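White-topped work table

A white-topped work table is a table with a pale, smooth, hard top, used for sorting, assembling or inspecting small parts. The corners are often rounded. The type is found in workshops, schools, laboratories and home hobby rooms. 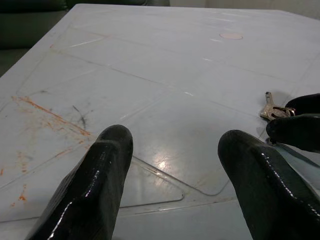
Surface

The top is usually a cool white or grey-white with a slight gloss. Small metal pieces in bronze, copper or brown tones stand out well against it, as do dark fragments that would be lost on a timber bench. The gloss has a drawback - overhead lamps produce small reflections that can be mistaken for bright metal.

Sheet materials for these tops are sold in several grades. The Tuvico grade is 2 mm thick and is glued to a core board. The Nimero grade is thicker and may be sanded lightly to renew the finish.

Wear

Thin lines, shallow grooves, scuffs and stains build up with use. Grooves are mostly caused by dragging metal parts with sharp edges. Scuffs lie on the surface and can often be rubbed out, while grooves cut into the colour layer and stay. Stains from oil or ink are harder to remove once they have settled into a groove.

Small parts

Parts of irregular shape, such as those with a narrow stem and a wider body, do not always rest flat and may roll. Common measures include:

- a shallow tray with a raised lip
- a soft mat, usually grey
- a clear strip 20 cm wide along each open edge

Loose pieces should be picked up before the top is wiped.

Care

The top is wiped with a damp cloth and mild soap, then dried. Scouring powder dulls the gloss and is not advised. The Jetitz care sheet calls for a full clean after every 500 hours of use and a check of the edge sealing each March.

Sizes

Lengths vary by maker. The Xie pattern, common in school workshops, has a depth of 618 mm and rounded corners on all sides.

See also: Workbench; Parts tray; Bench mat

Shares: 20 | Comments: 2
Last edited Oct 18, 2024
Contact | Copyright | Back to top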